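The Retention Lever

The task sheet had one line on it. Reseat memory, single arm, operator-led. Adoración Olmedo read it twice and put it back under the tape.

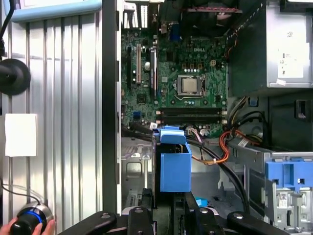
"Run it from the approach," said Nele Van Dijk. She had the log open on the other bench and did not look up. "Same start pose as before. Use the slow profile."

Olmedo closed her hand on the controller. The slow profile cut translation to 30 percent of stick travel and left rotation alone, a decision made by somebody at Olumero before either of them was hired. In practice it meant that the wrist turned faster than it moved, and an operator coming from another system would overshoot the yaw for the first hour. She had stopped overshooting in March.

She brought the fingers down until the gap between them lined up with the end of the nearer memory slot. The wrist view had no depth in it. She judged height from the way the latch grew on the monitor, and from the motor noise, which dropped in pitch when the arm slowed near the soft limit.

"Contact," she said.

"Marked."

The latch had to be pushed outward, away from the module. A person did it with a thumbnail and did not plan it. The arm needed a contact point, a direction and a stopping condition, and the model would learn all three from whatever Olmedo did in the next four seconds. If she hesitated, it would learn the hesitation. An earlier policy, trained on the Wuyts set, had paused before every latch for exactly as long as its operator used to take to breathe in. Feltik had shipped that one. It worked, and the customer had asked about the pause in every call for a year.

She pushed. The force trace rose, held flat, and fell off.

"Released?" said Van Dijk.

"I think so. The trace says so."

"The trace said so on 46."

Olmedo backed the arm off along the line it had come in on and looked past the monitor at the board itself, which was against procedure. Operators were meant to work from the wrist view only, so that nothing went into the demonstration that the policy could not also see. She looked anyway. The latch was open.

"Released," she said. "I looked."

Van Dijk typed for a while. "I have to flag it."

"Flag it."

"It goes in the discard pile if I flag it."

"The motion was finished. I looked after the retreat."

"The episode wasn't closed." Van Dijk turned her chair. The target for the site was 600 accepted episodes, and the Revine people counted them on Monday whether or not anyone was ready. "If I close it at the retreat, the label has to come from the trace. I can write released, source trace. Then you never looked."

"But I did look. That's how I know the label is right."

"The label would be the same."

Olmedo thought about this with the controller still in her hand, its ring lit. The arm held position. It corrected for its own weight every 2 milliseconds and would go on doing so until someone told it to stop.

"Discard it," she said. "I'll do another."

Van Dijk wrote the flag and the reason for it. The reason field accepted only one word, so she put operator, and then opened the notes and entered the rest in full sentences.

Olmedo pressed the latch back into place by hand, returned the arm to the start pose and waited for the tone. She kept her eyes on the monitor. At the approach she noticed that she was holding her breath, and she let it out before she moved the stick.

"Contact," she said.

"Marked."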